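September, just after lunch, bench 4

Back on the Sperling towers today. Uliana wheeled another one over from the Skaltow pile while I was still eating, so I guess that's how my afternoon got decided! Inventory tag ends in 2,132, for whoever is doing the sheet.

Side panel off, case flat on the slats. I keep laying these down with the power supply toward me and I think I'm going to stick with it, it just suits my hands (Orest does it the other way round and we've agreed to stop discussing it). Dust was pretty mild for an office machine. Quick blow through the heatsink with the compressor, then the sink came off with hardly any twisting — the old paste had gone to chalk, and I got most of it off the chip with two wipes and a bit of 90 percent alcohol. Matvii, we are nearly out of the 90. There's the back half of a bottle on the shelf over the sink and then nothing.

Chip out and into its pocket on the gray plate. I have to say I love that plate. Lev printed it with the tall posts this time and the hard drive stands up in it in its blue caddy without leaning on anything, so the label faces out and I can read it without picking the thing up. The first version had the slots a hair too tight and I was shaving them with a knife like an idiot. If he prints another one I'd ask for a little more room at the chip pocket, my fingers are too fat to get it out cleanly.

Left the graphics card where it is for now. It's only the little black one and I want to see the board come up with it before I start swapping. Same with the power supply, haven't touched it.

Drive is a Seagate, goes to Bohdana for wiping before anything else happens to it. Please nobody put it back in the case "to keep it together", we did that with the last Larkadard machine and it took most of a morning to sort out.

Still to do on this one:
check the socket under the magnifier, all corners
fresh paste, chip back in, lever down
tie up the SATA cables on the drive side, they wander
new coin cell (drawer 85, I moved them)
memory test overnight if I get that far

Coffee now, then the magnifier.
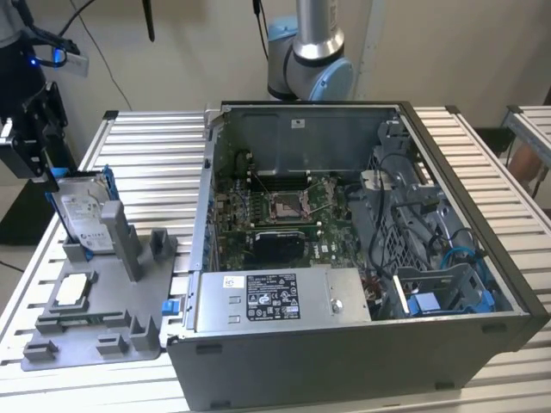 Sperling tower on bench 4, socket open, chip and drive parked on Lev's plate.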